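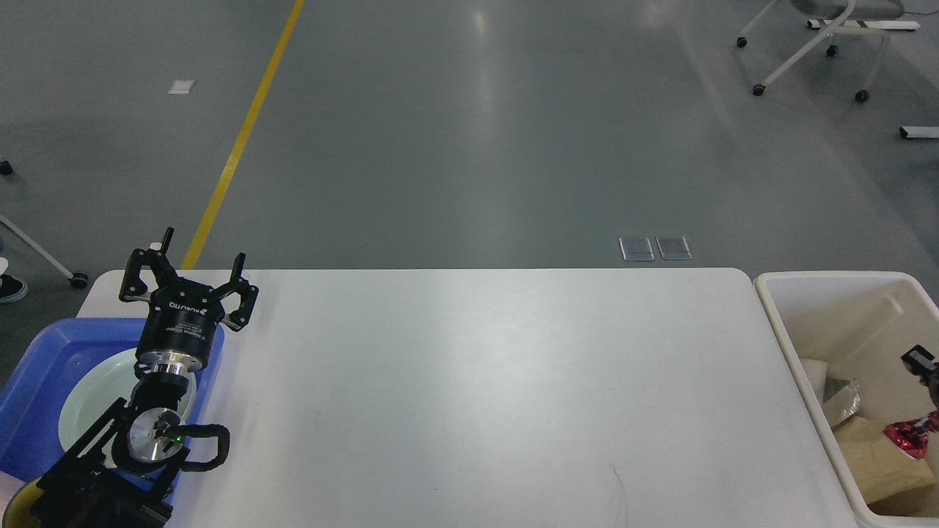
Bandeja azul y plato verde pálido en el extremo de la mesa.

Medir el rendimiento de un navegador en el equipo del taller

Consejos para obtener cifras comparables entre versiones. Valen para cualquier batería de pruebas que se ejecute en una pestaña.

Preparación del equipo

Conecte el portátil a la corriente y fije el perfil de energía en máximo rendimiento. Con batería, el procesador baja de frecuencia y los resultados de JavaScript dejan de ser comparables.

Cree un perfil de navegador vacío, sin extensiones. Un bloqueador de anuncios intercepta peticiones y altera los tiempos de carga, aunque apenas afecte al cálculo puro.

Cierre el cliente de sincronización. En nuestro caso era Lullix, que indexa en segundo plano cada vez que cambia una carpeta.

Espere 14 minutos desde el arranque antes de la primera pasada.

Ejecución

Lance cinco pasadas y descarte la primera. El compilador JIT y la caché de disco la distorsionan.

No mueva la ventana ni cambie de pestaña. Las pestañas ocultas reciben menos temporizadores — en algunos navegadores, uno por segundo.

Mantenga el zoom al 100 %. Las pruebas gráficas dependen del número de píxeles que se pintan.
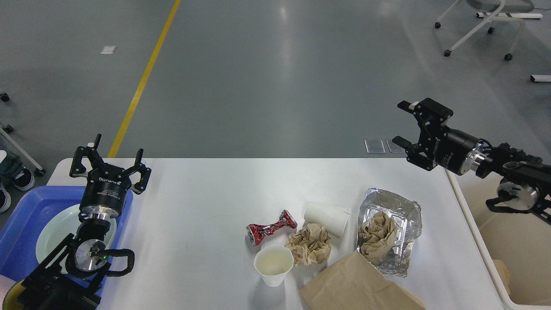
Mesa blanca rectangular sobre suelo de hormigón pulido, con línea amarilla pintada.

Lectura de resultados

Use la mediana para comparar. Para la puntuación global, la media geométrica evita que una subprueba muy larga domine el total.

Una diferencia inferior a la dispersión entre pasadas no indica nada. Nelu Cozma anotó 336 puntos con una versión y unos 1200 con la siguiente: había cambiado también la versión de la batería, y las escalas no coincidían.

Guarde junto a cada cifra:
Versión exacta del navegador
Versión de la batería
Sistema operativo y perfil de energía
Temperatura de la habitación, si se conoce

Kofi Akolgo lo apunta todo en una hoja de cálculo; un archivo de texto por equipo sirve igual.

Si las puntuaciones bajan de una pasada a otra, revise el ventilador y las rejillas antes de culpar al navegador.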